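Comparing two hand-held grippers before you record with them

This page explains how I compare two hand-held grippers on a normal table, before they are used for longer recording. I wrote it after I changed the fingers on my Firnell gripper and wanted to know if it still behaved the same as the Cuadros one. The method needs one person, two grippers and a free afternoon.

What you need

Two grippers, each with its own camera
A flat table
Tape and a marker pen
A few test objects: I use a small box, a sponge, a key and a plastic cup
The free program Ditach for looking at the videos (any player which can go one frame at a time is also good)

Step 1. Check the fingers

Close each gripper slowly by hand and look from the side. The pads should meet along the full length. If they touch only at the tip, loosen the screws a little, press the fingers together and tighten again. Do this before anything else. I once forgot it and had to repeat the complete test.

Step 2. Set the opening

Put both grippers at the same opening. Mine are set to 102 mm between the pads when the handle is released. Measure at the tip and also near the base, and write both values down.

Step 3. Look at one gripper through the other

Hold one gripper over the table and bring the second one into its view from the side, with the fingers open. In this way you see the mechanism of the second gripper while the pads of the first are still visible in the foreground.
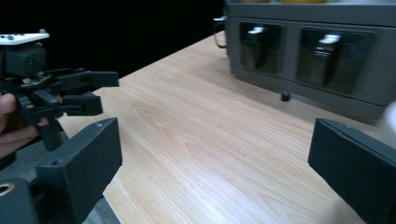
Move slowly in this step and keep the wrist still. Open and close the second gripper several times, and watch if one finger begins to move earlier than the other. A small delay is normal with a linkage. If the delay is easy to see at normal speed, there is too much play in a joint, and it must be repaired first.

Also pay attention to the light. A smooth table can reflect the lamp, and then the automatic exposure of the camera changes when you turn the hand. On my camera I fix the shutter by hand and do not touch it again until both grippers are finished.

Step 4. Pick up the test objects

Mark a start point and an end point with tape. Carry each object from one to the other, 19 times with the first gripper and 19 times with the second. Change the gripper after every object, so that your hand is equally tired for both. Count a drop as a failure, and also count it if you need to grip again.

Step 5. Compare the videos

Open both recordings in Ditach, side by side. For each failure, go back to the moment of contact and note which pad touched first. In my test the Firnell had seven failures, and most of them were with the key. The Cuadros had fewer, but it was heavier and my wrist did not like it.

If you plan more than 2000 grips in one project, I would give more importance to the weight than to a few failures with thin objects. For short work I would take the Cuadros.

The Famton pads are not tested yet. I will add them to this page in October.

Last changed: 3rd May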